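Home electrical safety check: Prirkside family rooms
Room 3, first floor
Checked by: Lizelle Makhubela
Date: Jun 9, 2020
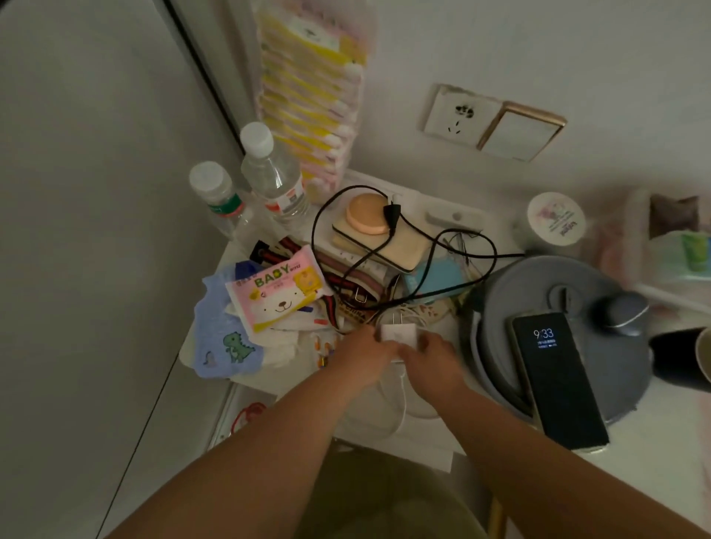 Items are marked OK, Attention or Fail. Comments are for the housekeeping team and for the family staying in the room. Anything marked Fail has to be dealt with before the next check in October.

SOCKETS AND SWITCHES

1. Socket faceplates free of cracks and scorch marks: OK

2. Faceplates fixed firmly to the wall: Attention
The double socket by the door moves when a plug is pulled out. Both screws need tightening. The back box looks sound.

3. Light switches working, no buzzing: OK
Bathroom pull cord is frayed near the bottom but works. Replace the cord when someone is next up there with a ladder.

4. Sockets reachable without moving furniture: Fail
The wardrobe has been pushed across the socket on the window wall. A lamp is plugged in behind it and the flex is pinched. Move the wardrobe to the left and check the flex along its full length before the lamp goes back on.

CHARGERS AND LEADS

5. Chargers undamaged, pins straight, casing closed: OK

6. Chargers unplugged when not in use: Attention
Spoke to the family about this. They will switch off at the wall overnight. Phones should charge on a hard surface, never on the bed or under a pillow.

7. Leads kept out of reach of small children: Attention
Cable clips are in the Filtdale box in the store cupboard. Two or three along the back of the shelf would do it.

8. Drinks kept away from sockets and anything plugged in: Attention
General reminder for all rooms. Bottles should have their lids on and stand at the other end from any charging.

9. No extension lead plugged into another extension lead: OK
One four-way lead in use, Sotomayor make, fuse correct. Label number 211.

HEATING

10. Panel heater clear on all sides: OK

11. Nothing drying on the heater: Fail
Towels were folded over the top when I came in. Removed. An airer can be borrowed from the laundry.

12. Thermostat responds: OK
Slow to click off. Not a fault on this model, as the Clotow fitter told us last year.

ALARMS

13. Smoke alarm sounds on test: OK

14. Alarm not covered or painted over: OK

15. Carbon monoxide alarm in date: Attention
Expires before the October check. Order one now with the replacements for the ground floor.

FOLLOW-UP

Wardrobe and lamp flex: today.
Loose faceplate: this week, power off at the board first.
Cable clips: left with the family, who are happy to fit them.
CO alarm: added to the order.

Signed: L. Makhubela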